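The Gauge at Borkora

The staff gauge at Borkora was an enameled board bolted to a concrete post, marked in centimeters. When Silvia Dvořáček took over the readings, the post stood on dry ground and the lake was a walk away. By August the water had reached the fifth mark and the path to the post was under it.

She read the gauge at 7 in the morning and again before dark. The procedure was in a binder. Stand level with the surface. Wait for the waves to pass. Take the high and the low and write down the middle. The binder had been put together by Žofie Štěpánek, who had held the post before her and had left for the district office in Clustville. It did not say what to do when the observer had to go out by boat.

Ladi Adeyemi owned the boat. He had grown beans on the flat behind the pump house until the flat went under, and then he had bought a net.

"Eighty-one," Silvia said.

"It was less yesterday."

"It was 78 yesterday."

He rowed her back over his own field. The fence posts were still standing, and he steered by them. At the third post from the end he shipped the oars and pulled up a length of net with tilapia in it, which he dropped into a feed bucket.

"There was never a fish within an hour of this place," he said. "Now I have 5 before breakfast and no beans."

She entered the reading at the kitchen table and sent it to Clustville. The reply came at noon. Žofie wrote that the figure was out of range for the station and would be held until it could be checked. The upper limit for Borkora was 80.
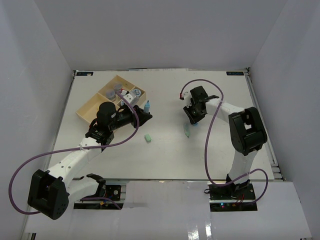

Silvia wrote back and asked who had set the limit. Žofie answered that she had, in her second year, from the old flood record, and that she would look at it.

Hendrik Magagula came out from the district two mornings later with a level, a tripod and a case of spare boards. He set up on the road above the Hubáček house, where there was a brass benchmark in the culvert wall, and carried the height down to the water in four setups. Maribeth Manalastas held the staff for him. She rented the upper floor of the Hubáček house and had moved her stove up there in the spring. The lower floor had water to the windowsills.

"Hold it plumb," Hendrik said.

"It is plumb. I'm the one sinking."

He closed the run back to the benchmark and worked the sums twice in pencil. The post had not settled. The reading was good to within a centimeter.

"So she'll take it now," Silvia said.

"She'll take it." He wiped the mud off the tripod feet with a rag. "She'll want a second board above the first one. I have 1000 millimeters of it in the case. Where do you want it?"

Silvia looked at the slope. Above the pump house there was the road, and above the road was Vikus, where the people from the lower houses had put up their tents. She pointed to the utility pole at the bend.

Hendrik measured to it. It was well above the water, and dry all the way around.

"That's a long way up," said Maribeth.

"Yes," Silvia said.

They bolted it on before lunch. Ladi lent them the wrench, and afterward he went down to move his net to the next row of posts.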